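Trirnside Schools Network
Families | Enrolment | Term Dates | Policies | Contact

Families > Attendance and Closures > Continuing Learning at Home

How to Request a Learning Pack During a School Closure

When a school in the network closes for more than four consecutive school days, families may request a printed learning pack. Packs are available for Years 1 to 10 at the Grokau, Veres and Sarkdale campuses. Senior students continue to receive their work through the online portal.

Before you begin

Have your child's student number ready. It is printed on the enrolment letter and on every school report. A separate request must be lodged for each child.

Lodging a request

1. Sign in to the family portal and select Closures.
2. Choose your child's campus and year level.
3. Indicate whether the pack will be collected or posted. Posting is offered only to households more than 16 kilometres from the campus.
4. Note any learning adjustments already in place, including large print.
5. Submit the form before 2 pm. Requests received after that time are processed on the next school day.

Families without internet access may lodge a request by telephone through the campus office.

Collecting and returning work

Packs are issued at the front office on presentation of the student number. An older sibling may collect a pack if a parent or guardian has given written consent.

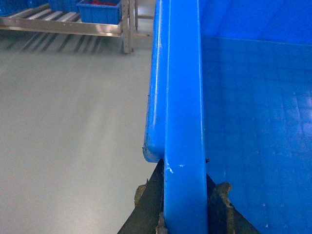
Blue plastic crate.

Completed work should be returned in the envelope supplied, with the child's name and class on the front. Teachers will provide written comments once classes resume. Library books are not part of the pack and should be kept at home until the campus reopens.

Filed under: Attendance, Home Learning, Parent Guides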